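Irncombe pour spouts, sold singly or in a set with bottle

We have been selling pour spouts for longer than we have been selling almost anything else, and I still get a little pleased with myself when one goes out the door. They cost next to nothing, they fit in the drawer with the corkscrew, and they change the way you use a bottle of oil or vinegar or simple syrup so completely that most people come back for a second one within the month (usually because a sister or a neighbor has walked off with the first!).

The Irncombe is the one we settled on after trying a good many others. It has a metal spout with a black collar that sits down in the neck of the bottle, and it pours in a thin, even stream that you can start and stop with a small turn of the wrist. Ghada Nasrallah, who does our ordering, tested it on everything in her own kitchen before she would agree to stock it, including a very sticky date syrup that I would not have had the patience for.

## What people use it for

Olive oil is the obvious one, and if that's all you ever do with it you'll be perfectly happy. But it is a lovely thing for anyone who measures by weight. Set your cup or bowl on the kitchen scale, zero it, and pour slowly until you reach your number. With an open-necked bottle you get the glug, and the glug always lands you nine grams over, and then you're standing there with a teaspoon trying to fish some out again. With a spout you can creep up on it.

Our bakers like it for water and milk in small doughs. The cocktail crowd likes it for syrups. Hye-jin Hyun, who taught our September dressings class, had everyone weigh their vinegar this way, and by the end of the evening people who had never owned a scale were asking which one to buy. (Any flat one with a display you can read while the cup is on it. We carry the Qaisi and the Sandeo and are fond of both.)

## Sizes and fit

The collar is made for a standard wine or oil bottle neck. It should go in with a firm push and a slight twist, and it should not wobble. If your bottle has a wide mouth, like a milk bottle or one of those handsome square ones from the flea market, it won't hold, so please measure first. A neck opening of 18 to 20 millimeters is what you're after.

The set comes with a plain clear glass bottle from Zherham Glass, which holds 500 milliliters and fits in most cupboards standing up. Please do keep it standing up once it's filled. The spout has no cap, and it isn't meant to seal anything.

## Using it the first time

- Wash the spout in warm soapy water and let it dry all the way before it goes in the bottle.
- Fill the bottle to the shoulder and no higher. A little air in there makes for a steadier pour.
- Push the collar in until it stops.
- Choose a cup that's wide enough to pour into comfortably and light enough that your scale doesn't mind it. Short plastic ones are ideal.
- Tip the bottle gently and keep your eyes on the numbers, and straighten up a gram or two before you get there.

If you're trying it out for the first time, do it with water over some brown paper. You'll spill a little and it won't matter a bit.
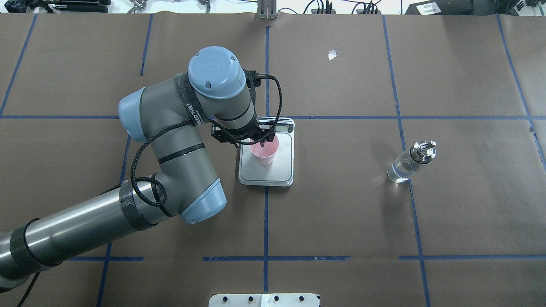
*Spout fitted in a clear glass bottle, with a pink cup on a white digital scale. Cup and scale not included.*

## Cleaning

For oil, pull the spout every couple of weeks, soak it in hot water with a good squirt of dish soap, and run a thin brush through it. For syrup, do it every few days, and rinse it right away if you see crystals starting at the tip. Zsolt Bárány at our repair bench says the spouts he sees returned as "blocked" nearly always come back to life after an overnight soak, so try that before you write to us. Hand washing is best. The dishwasher won't ruin the metal, but it is hard on the collar.

## Ordering

| Item | Stock no. | Price |
|---|---|---|
| Irncombe spout, single | 2103 | $9 |
| Spout with glass bottle | 2103-B | $27 |
| Two spouts, two bottles | 2103-D | $34 |

Replacement collars are free for as long as we have them; just put a note in with your next order and Rania Hattar will tuck one into the box. Gift wrap is plain kraft paper and string, and you can ask for a handwritten card if you keep the message under thirty words or so.

Spouts can be returned unused within two months. Bottles travel back well in their original carton and rather badly in anything else.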